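Household Tips: Cords, Cables and the Drawer They Live In
January 28, 2018

Every January I get mail about the cable drawer. This year half of it asked whether a machine could do the job, thanks to the Mirus, a two-armed tabletop kit from Rorkmont that is being sold as a tidying helper for the home. The kit is $1,367. I have spent that much on a refrigerator, and the refrigerator came with a light in it.

I'll get to the kit. First, what works without one.

Empty the whole drawer onto a table. Sorting inside the drawer only pushes the knot to the back. Find a loose plug and work backward from it, pushing slack into the tangle before you pull anything out. If you tug first, you tighten the loops and you can damage the cord where it meets the plug.

Wind each cord in loops as wide as your hand and let it fall the way it wants to bend. Don't wrap it around your elbow, and never around a charger brick. Close the loop with a strip of hook-and-loop tape. Rubber bands dry out and stick.

Label the plug end with masking tape. "Old camera" is plenty. If you can't think what to write, put the cord in a bag with the date on it, and if you haven't opened the bag by next January, take it to electronics recycling.

Now the Mirus. Rorkmont's page promises "a calmer home, hands free." Hands free is generous. You need a cleared table, somewhere to run the wiring, and a fair amount of patience with the setup. It also arrives with cables of its own, and I did notice that.
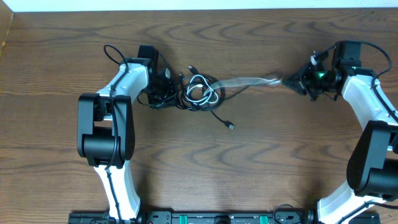
Can it sort out a drawer of cords without someone standing over it?
Not on the evidence I have, and I wouldn't buy it for that job. The seller's own instructions tell you to stay within reach of the power switch whenever the arms are moving.

Naledi Mabuza, a reader who repairs sewing machines, wrote to say I was being unfair and that a kit like this is for people who enjoy tinkering. Fine. Then sell it to them as a hobby – the word "household" is all over the box.

There is also a cheaper bundle from Grirketau at $698, which leaves out the second arm. Try undoing a knot with one hand in your pocket before you order it. Johannes Zwane asked about the extended service plan. It adds $66, and the terms exclude damage from "entanglement," so read them twice.

If you have money to spend on cords, buy a roll of hook-and-loop tape, a shallow divided tray and 2 shoeboxes. Thick power cords go in one box, and anything for a phone or computer goes in the other. The tray is for short cables you use every week. Keep extension cords out of the drawer altogether and hang them on a wide peg, where you'll see a cracked jacket before you plug it in.

Next time: getting candle wax out of a tablecloth.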